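About Plurkcombe

Plurkcombe sells wallpaper, trim and marble-look surfaces to people who have decided, usually around February, that they can't look at their walls any longer. We have been at it for 9 years. Before that we were the back half of a lamp store, which explains the ceiling.

Who we are

Jamila Saha started the business after papering her own hallway twice, the second time on purpose. She still picks most of the patterns. Tainá Batista runs the trim side and can talk about molding for longer than you can. Kumaresan D'Souza does the measuring, and he would like you to know that your corners are not square. Milagros Figueroa answers the phone and the email, and the complaints too, which she files under "mail."

What we carry

At last check we had 91 wallpapers in the sample books and over 800 rolls in the storeroom at Gindville. A third of the patterns are florals. We have tried to cut back. People come in asking for something plain and modern, spend twenty minutes with the plain and modern book, and go home with small flowers -- every time.

The marble patterns are gray, mostly. We did stock a pink one called Hovland. There is still some left, if you know anyone.

How we think about a room

Small prints are more forgiving than big ones. They hide a seam, and they don't shout at the furniture. Put one next to a gray marble pattern and each gives the other something to do. Where two stretches of paper meet, we like a narrow strip of molding in a pale color. Tainá would like it in every room in the county.

Small repeating print on the walls, gray marble pattern on the work surface:

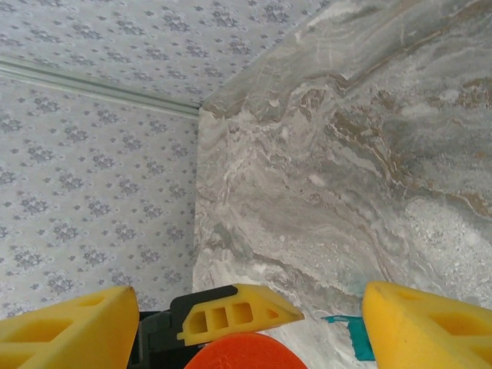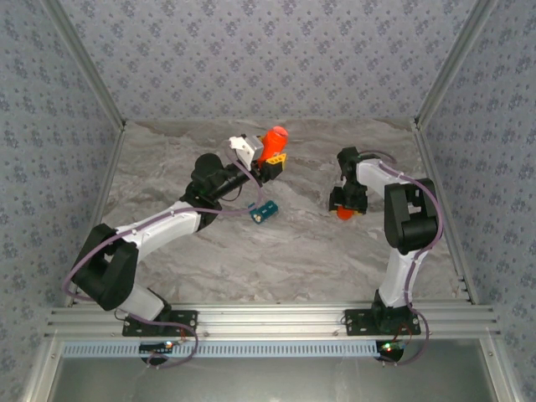
Visiting us

The showroom is at 738 Tonden Road, with parking behind the building for people who can reverse. Bring a photo of the room, the measurements if you have them, and a cushion or curtain you intend to keep. Kumaresan will measure again anyway.

Samples are free and go home with you. Please bring back the books.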